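Rallamer Shallow Prep Tray

Home > Kitchen > Trays and Pans > Prep Trays

Item no. 800-14
Availability: In stock, ships in 5 business days
Sold singly or in packs of 7

Overview

The Rallamer Shallow Prep Tray is a general-purpose metal tray for cafes, canteens, school kitchens and home cooks who prepare a lot of food at one time. It has a low wall, rounded corners and a rolled rim. It is used for holding portioned ingredients, putting cold dishes together, resting breaded items before frying and carrying finished plates from the counter to the pass.

Rallamer is the tray line from Natent. The shallow model replaces the older Strebel tray, which had square corners and was harder to clean. Lids and racks made for the Strebel do not fit the Rallamer. If you still have Strebel racks in use, please order the Rallamer rack at the same time as the tray.

Construction

The tray is pressed from a single sheet of stainless steel, so there are no seams or rivets on the inside. The rim is rolled outward and closed on the underside. The base is flat across its whole width and does not have feet.

The inside is polished. The underside is brushed to keep trays from sticking together when they are stacked wet. We still recommend drying them first.

Using the tray for assembly work

The low wall lets you reach in from any side with tongs, a spatula or a gloved hand. Most kitchens set one tray in front of each worker, with the ingredients in deeper pans behind it. Crumbs, shredded lettuce and sauce stay in the tray and can be tipped out at the end of a batch.

For burgers and sandwiches, work from the center of the tray and leave a clear border on all sides. Sliced cheese should come straight from the refrigerator. It bends and tears as it warms up, and slices that have been out for a while are hard to separate. If you use interleaved slices, remove the paper before the slice goes over the tray.

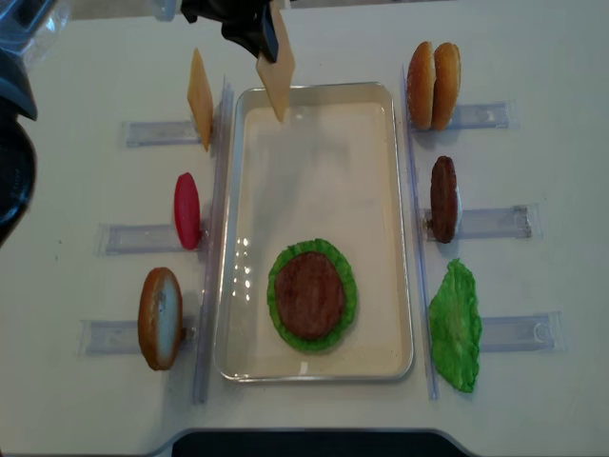

Cleaning and care

Wash the tray before first use. It is dishwasher safe, on any rack. For hand washing, use warm water, dish soap and a soft cloth or nylon brush. Steel wool will scratch the polish. The scratches do not affect use but they hold grease and make the next cleaning slower.

Do not leave salt, brine or tomato sauce in the tray overnight. White marks left by hard water come off with a little vinegar on a cloth. Rinse well afterward.

Oven and freezer use

The tray may be used in the freezer. It may also be used in a warm oven for holding food, but it is not a baking sheet. At high heat the base can twist, usually with a loud pop, and it may not go fully flat again. For baking, see the Dristach sheet pans, which are made from thicker metal.

Do not put the tray in a microwave or over an open burner.

What is in the pack

Single: one tray, one care card.
Pack of 7: seven trays, one care card, one strip of write-on labels for the rim.

Racks, lids and silicone mats are sold separately.

Customer comments

"We bought two packs for the sandwich counter and then a third. The rounded corners make a difference when you are wiping down between orders. The labels fell off in the dishwasher, so we use tape." Elfriede Wallner

"Good tray. I would like a slightly higher wall for marinating, but for that I suppose I should have bought the deep one. Delivery came on a Tuesday when we were closed and the driver left it next door." Mathias Tanner

"I use it at home for dumplings. Fits my refrigerator shelf with the door closed, which the last one did not." Afaf Srour

Questions about this item

Does the shallow tray nest inside the deep tray?
Yes. The rims sit on top of each other. You can put ice in the deep tray and use the shallow one as a cold surface. Drain the melted water before you lift both together.

Can I order lids without the trays?
Yes, lids are available singly. Check that the name on the bottom of your tray is Rallamer. The lids will not close on other models.

Is the rim sharp?
No. The edge is turned under and closed. If a tray arrives with an open or rough rim, send it back and we will replace it.

Will you bring back the Strebel racks?
There are no plans for this. Our parts desk has a small number left. Ask for Andri Schnyder.

Returns

Unused trays may be returned within 14 days in the original packing. Please keep the paper sleeve between trays, as unsleeved trays get scratched on the way back and we cannot resell them. Trays damaged in transit are replaced at no charge. Send us a photo of the box as well as the tray.

Related items

Rallamer Deep Prep Tray
Rallamer Wire Rack, shallow
Rallamer Flat Lid
Dristach Sheet Pan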